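To: manipulation-users
From: Keegan Hinds
Subject: Re: Re: phase labels for the zipper task

Clem Tamihana wrote:
> We've run the new Clelex segmenter over all 216 bag episodes and
> it splits them into reach, grasp, pull and release with no hand
> labelling. Agreement with our own labels looks very good. I'd like
> to switch the planner over to it before the end of May and stop
> paying for manual passes. Any objections?

Yes, a couple. Sorry Clem.

I don't doubt the agreement number. I doubt what it's measuring. Most of every episode is the arm moving through free space, and any labeller that can tell moving from not moving will score well on that. The part the planner cares about is the two or three frames where the fingers close, and whether they closed on something. I went through 18 episodes by hand last night and the segmenter called "grasp" from finger width alone in every one I could trace. Wrist views from the bag set:
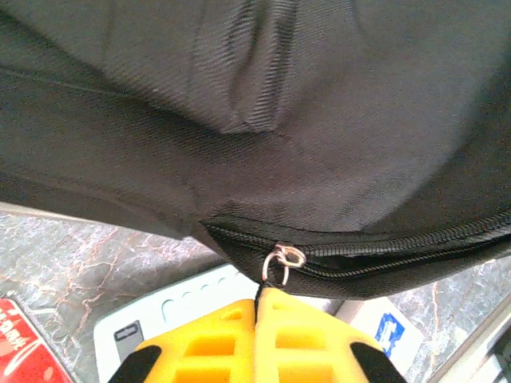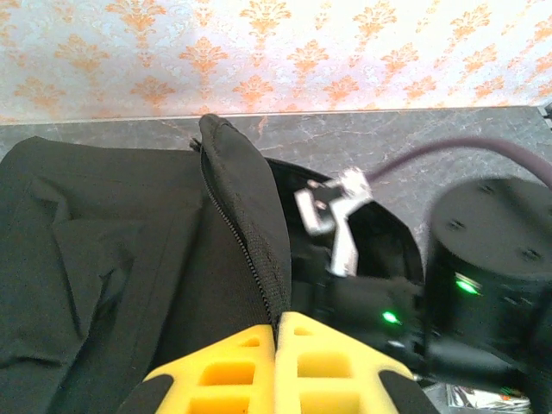

Finger width says the gripper is shut or nearly shut, and to the Clelex code that's the end of the story. A thin cord between the fingers barely changes the reading at all. With the calibration we have on the Zovard driver I wouldn't trust it to tell cord from air, and I'd be surprised if anyone here would. So we'd be handing the planner a confident "pull" label with nothing behind it.

Then there's the fabric. It's black, it folds wherever it likes, and the zipper is black too. The perception model is meant to back up the width signal by finding the slider, but its confidence hardly moved when I masked the slider out. My guess is it has learned where the bag usually sits. Happy to be proven wrong, but I'd want to see the masked runs first, and not only the averages.

What I'd accept before May:

- score the closing frames on their own, 15 either side of contact
- a third label, "unsure", that the planner is allowed to act on (back off, look again)
- keep the manual pass for zippers and drawstrings, drop it for the rigid stuff if you want the savings

The Surken people had a similar tool a while back and it was fine on boxes and mugs. I remember the same kind of email going round then.

One smaller thing - the segmenter drops frames when the wrist stream stutters and then renumbers without logging it. I found 2 episodes where the labels had slid late by enough to matter. The patch is on the Sjöberg branch, could someone other than me review it please.

Keegan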